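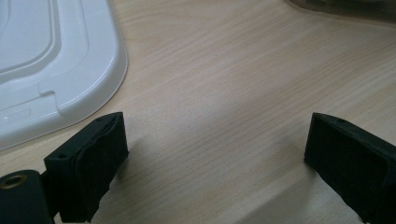
**Permissions and reprints**

19/12/2022

From the new year, Adhiambo Barasa takes over permissions at Wadis. Requests to quote from our books, fiction or non-fiction, should go to her and no longer to Markos Lambrakis, who moves across to the audio list.

Short quotations in reviews still don't need our permission. For anything longer, please send the title, the page numbers, the passage itself and where it will appear. Allow 3 weeks for a reply. Poems and song lyrics often belong to someone else, so check the acknowledgements page first – the rights holder is usually named there.

Two changes to the list:

- *Dirkholm* by Homa Ahmadpour goes back to the printer with a corrected copyright page. The first printing left out the translator, Kalliopi Kourkoulas. The text is otherwise the same apart from a dropped line restored on page 207. The ebook has been replaced and readers who bought it can download it again.
- Rights in Fatemeh Rahimi's *Fukelano* return to the author in May. We have 889 paperbacks left and will go on selling them until then. Enquiries about film, stage or translation rights should go to her agent at Makris from now on.

Authors who want to change the wording of the dedication or disclaimer in a reprint should tell Adhiambo before proofs are passed. We can't change those pages afterwards.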